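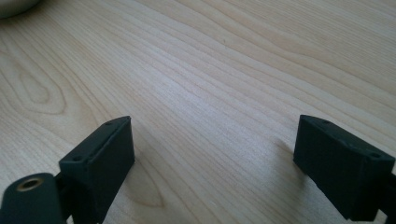 Tickets for the Pulldale Cider and Perry Weekend go on sale at the start of September, and members get first pick as usual. The weekend itself is in October, in the old wool hall behind the station, with 17 makers pouring over two days.

Most of the names will be familiar from last year. Romaniuk are bringing their dry still cider again, plus a keeved one that sold out by mid-afternoon last time. Rirnen, who make perry and very little else, are coming for the first time. Chantelle Pretorius has been trying to get them here since she took over the bookings, and they have promised a single-variety perry that they don't normally sell away from the farm.

The hall holds 300 people at each session. There is an afternoon session and an evening session on both days, and your ticket covers one of them. It includes a glass and your first two tokens. Further tokens are sold at the desk by the main door, cash or card, and any you don't use can be handed back for a refund until the desk closes at 10pm.

Food is in the yard. Shireen Matlala will be doing her toasted cheese sandwiches and a bean stew, and there will be a second stall – still to be confirmed – selling pies.

So-yul Yeon is running a tasting in the upstairs room before each evening session. She will pour five ciders from the same orchard, picked at different points in the season, and talk about what the extra weeks on the tree do to the flavour. Places are limited and have to be booked separately. The stairs are steep and there is no lift, so she will repeat a shorter version downstairs at the end of the second afternoon.

Brarketex are lending us the chillers and the glass washer again. We still need people to pour, and to help clear up on the final night. A shift lasts three hours and gets you into the other session free. Write to Siyabonga Shabalala at the usual address if you can do one, and say which session you would prefer.

Last entry is an hour before closing. Dogs are welcome in the yard, on a lead, but can't come into the hall.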